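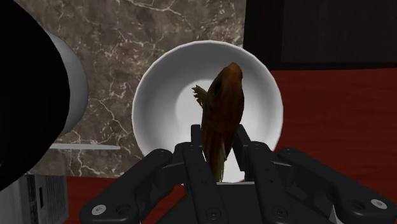

Success rate drops when I shuffle the clutter, is my evaluation wrong?

Simulation and learning > Evaluation

Posted 27th August by Requena

Hello all. I am working on my master thesis and I train a pick-and-place policy only in simulation, in a kitchen. The policy gets a wrist camera and a second view from the side. I have 1,000 demonstrations which I collected by teleoperation, all with the same arm and the same kitchen, but the objects were placed in only a few arrangements.

When I test with the arrangements from training, the policy reaches the bowl in almost every episode. When I keep the target object and the bowl in their places and only shuffle the other things on the counter, the result becomes much worse. The gripper often closes beside the object, or it goes to the correct object and stays above it until the time limit.

My supervisor asks me if this is a real result about the policy or a mistake of my test. I run 300 episodes for each condition, always with the same random seeds. The physics settings are identical, I checked this two times. The lighting I do not change.

What should I do to separate these two possibilities? I am not sure which experiment comes first, and my computing time is limited until the end of the month.

Skavadix

I had something very similar in January, so I will try to answer with care. My English is also not perfect, please ask if a sentence is not clear.

First, replay before you evaluate. Take the recorded actions of some demonstrations and play them in the shuffled kitchen without any policy. If the target did not move, the same actions should still bring it to the bowl, except when an object now stands in the way of the arm. In my case the replay failed in many episodes. The reason was that my shuffle function placed objects a little inside the counter, and the physics engine pushed them out at the first step, and they touched the target. So the target was not where I believed it was. This would be the mistake of the test which your supervisor means.

Second, if the replay is good, log the distance between the gripper and the target at the moment of closing. Please do not report only success or failure. One number for each episode is enough, and then you can see if the errors go always to the same side or in all directions. With me they went to the side where a certain bottle used to be in training. The policy had learned the position of the bottle as a landmark, because it was never moved in the demonstrations.

Third, mask the views one after the other. Give the policy a gray image in place of the side view and keep the wrist view, then the opposite. You will lose success in both cases, but what is interesting is the difference between the trained arrangement and the shuffled one. If the difference becomes small without the side view, then you know where the problem enters.

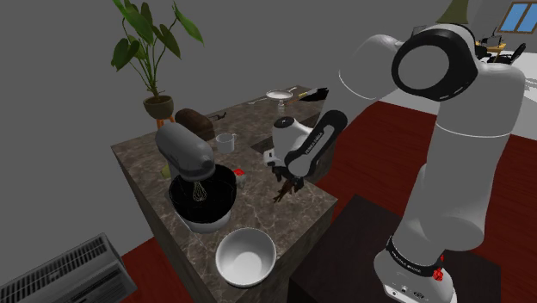 About the design of the shuffle I want to add one more thing. In my first version all distractors changed at the same time, and so I could not say which one did the damage. Later I divided them in groups by size and by distance to the path of the arm, and moved only one group in each condition. In a kitchen like this a big item such as the stand mixer should be a group alone, because it takes a large part of the side view and it can hide what is behind it, for example the small white measuring cup. If you move the mixer, you change what is visible and also what the arm can hit, and you should write both in the table. The spatula and the bread I would put together in another group, they are low and they block very little.

For the statistics, compare the same seed in both conditions, pair by pair, and do not compare only the two averages. I had 498 valid pairs at the end and this was enough for me to see the effect of the groups. How many you need depends on the size of your effect.

Tranent

More demonstrations. Randomize everything and train again, it will go away.

Erkelness

I agree with most of what Skavadix wrote, but I have a different opinion about the order. Do the masking test first, it needs no new code and you can let it run in the night. The replay is also cheap, so do it the next morning.

To Tranent: more variety will probably help, yes, but then Requena will still not know why the first policy failed, and this is what the supervisor is asking.

One small point about the episodes where the gripper stays above the object. I would count them separately from the missed grasps. With my policy there were 2 different causes behind them, and one was simply that the gripper command stayed near the middle value and never passed my threshold for closing. Plot the raw command over time for a few of these episodes. If you see a flat line just under the threshold, look at your action normalization before you do any other experiment.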